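About Talton

Who we are

Talton provides cleaning, laundry and building care to offices, clinics, residence halls and hotels. The company was founded by Willy Koster, who began with one contract and a rented storeroom, and it remains privately owned. Today we employ 430 people, most of whom work in the buildings of our customers and report to a site lead there. Our main office, training rooms and equipment workshop are at Civedari, where every new employee spends the first part of their training.

Our work is practical and it is mostly done by hand. Floors are washed, linen is sorted and folded, surfaces are wiped, supplies are counted out and carried up the stairs. Customers judge us by the condition of a room at the start of the working day. That has been the measure of this company from the beginning and it remains so now that machines do part of the job.

How automation came to Talton

The first automatic floor scrubbers were brought into service at our largest sites in June, after a trial in the long corridors of one residence hall. They were followed by the linen carts that travel between the loading dock and the laundry without a driver, and then by the folding line at Jetero, our central laundry. The folding line handles flat sheets and pillowcases. Towels, uniforms and anything with buttons are still folded by staff.

The decision to buy equipment of this kind was made slowly. Each machine was tested for a full season on one site before it was offered to another. Two products were returned to their makers after testing. One scrubber could not manage the door sills in older buildings, and a window-cleaning unit needed more supervision than the task it replaced.

What changes for our employees

Talton has made a written commitment to its staff on the use of machines. Its main points are given in this section so that customers, applicants and employees all read the same text.

No employee loses a position because a machine has been placed at their site. Where a machine reduces the hours needed for one task, those hours are moved to other work at the same site or, with the employee's agreement, to a site nearby. Pay is not reduced when duties change. An employee who takes on the daily operation of a machine receives the operator rate from the first day of operation, including the training period.

The nature of the work does change, and we prefer to say so plainly. A cleaner who used to push a scrubber for most of a shift now starts the machine, checks its route, empties the tank and spends the remaining time on rooms, stairs and corners. Many of our staff report less strain on the back and shoulders. Some have told us that the day feels more broken up than before, and that waiting on a stalled machine is tiring in its own way. Site leads now set aside time in each shift plan for stoppages, and a cleaner is not held responsible for work delayed by a machine fault.

Employees are consulted before any new equipment arrives. A meeting is held on site during paid hours, the machine is shown in operation, and written comments are collected. The comments are read by the head of operations, Valentin Gavrilă, and answered in writing. Several rules now in general use began as comments of this kind, among them the rule that linen carts must stop completely when a person enters the corridor ahead of them.

The Dinu program

Wiping, scrubbing and handling cloth remain the tasks that machines do least well. A trained person feels how hard to press, notices when a cloth is full and turns it to a clean side without thinking about it. The Dinu program is our long-term effort to record this kind of skilled handwork and to learn which parts of it might one day be supported by equipment. People in the program carry out everyday cleaning tasks with hand-held grippers in place of bare fingers – gripping a cloth, for example, and reaching it toward a surface.

Participation in Dinu is voluntary and paid at the operator rate. Participants may leave the program at any time and return to their ordinary duties. Recordings are used for the program alone. They are never used to rate an employee's speed or quality of work, and supervisors have no access to them. Before a recording is added to the program's collection, the person who made it may ask for it to be deleted, and no reason needs to be given.

We do not expect Dinu to produce a finished machine soon. Its more immediate value has been in our own training rooms. Describing a simple task closely enough for a machine has shown us how much we had left unsaid to new staff. The handbook section on cloths and surfaces was rewritten as a result, with the help of experienced cleaners.

Training and advancement

All employees may apply for operator training after their first six months. The course is held at Civedari and covers daily checks, safe charging, moving a stopped machine by hand and reporting faults. It ends with a supervised shift on the employee's own site. Those who wish to go further can apply to the workshop, which trains its own technicians – four of the present team began as cleaners or laundry staff.

Course materials are written in everyday language and illustrated wherever possible. Travel to Civedari is paid by the company, and hours spent on the course are working hours. Operator certificates are reviewed every two years, or sooner if a site receives a different model.

Working with customers

Customers who are considering automated equipment receive a site survey and a written proposal. The proposal states which tasks the machine would perform, which would stay with staff, and how the working hours at the site would be used. We do not offer proposals whose savings depend on removing people from a site. Customers are asked to tell their own employees before a machine begins work in shared areas, and we supply notices for this purpose.

Visits to the training rooms can be arranged through the main office for customers, schools and prospective employees.
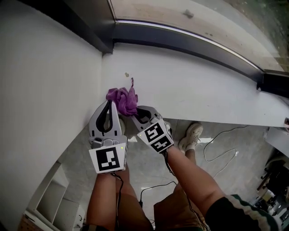 Does an employee need technical experience to apply for operator training?

Technical experience is not required. Any employee with six months of service may apply, and the course at Civedari starts with the basic daily checks.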